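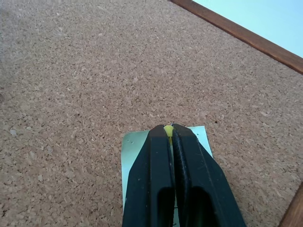

My aunt told me I was crazy to even think about buying the lot on Orkia Road without walking it in the mud first, and she was right, as she usually is about land. So I drove out to Plistby in March with my tall boots and walked the whole back line, all 400 feet of it (well, most of it, the last bit is brambles!). The sellers want a deposit of $4000, and the Lins side still needs a survey. I'm sleeping on it, and maybe calling the county again about that old easement.

Copyright Kudine Notebook | Contact | Back to top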